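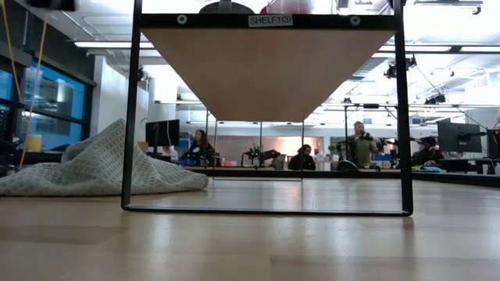 Black metal frame, pale wooden shelf, label on the top bar.

How to sort out a kitchen cupboard you can no longer close

Start with the mugs. Everyone wants to start with the spices, and it takes all afternoon and you end up with a very tidy row of old cumin.

1. Empty the whole cupboard on to a table. All of it, including the gravy boat.

2. Measure the inside. Ours is 285 mm deep at the base and a bit less at the top, thanks to whoever hung the door. Write the figure on your hand if you must, but write it down before you go shopping.

3. Measure your tallest mug with its handle on. Mine is 131 mm, a souvenir from Pluvamia that holds enough tea to float a duck. Add a finger's width and you have the gap you need between shelves.

4. Put in a riser. I used a Kukel, which comes flat with a bag of screws and one drawing. Leave the screws half tight until all four legs sit level, then go round again.
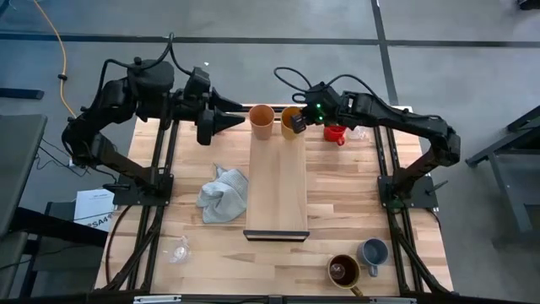 Enikő Gál wrote in to say that step 4 is all very well but she has never owned a riser that didn't wobble, and that a folded bus ticket under the back leg beats any amount of tightening. She also thinks stacking cups is asking for chips. I've tried the bus ticket and I'm sorry to report it works.

5. Decide what goes back. Daily cups at the front, visitors' cups behind, and anything you'd be pleased to see broken in a box by the door. Be strict. Two people do not need soup mugs for a regiment.

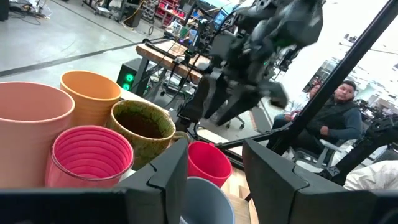 The box should leave the house the same day. Mine sat in the hall until April, and by then half of it had crept back on to the shelf.

6. Line the shelf last. Cut the liner 100 mm too long, lay it, then trim with a sharp knife.

7. Shut the door. If it springs open, return to step 5.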